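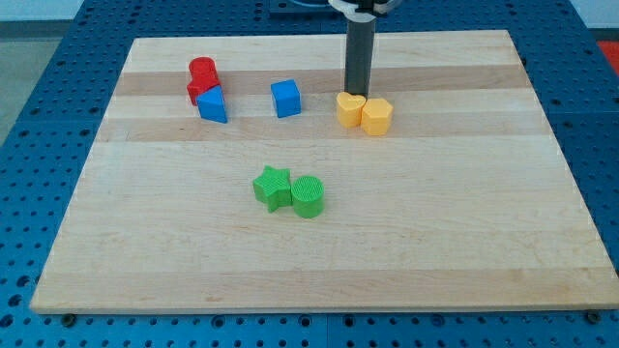 Our supervisor's first comment on the draft was that sorting by colour is the easy part, and that the report should spend its words on grasping. We have tried to follow that.

Stonum Block Sorting Project, final report
15 February 2024

Aim
To have the arm pick up plastic shape blocks from a wooden board and group them by colour.

Method
We wrote the control program in August and logged 363 picks. The board stayed in one position on the blue table for every run.

Results
Cubes and cylinders gave us little trouble. The star and the heart were harder to grip because the jaws could land on a point or a curve. Slowing the final approach helped with the heart but made no difference to the star.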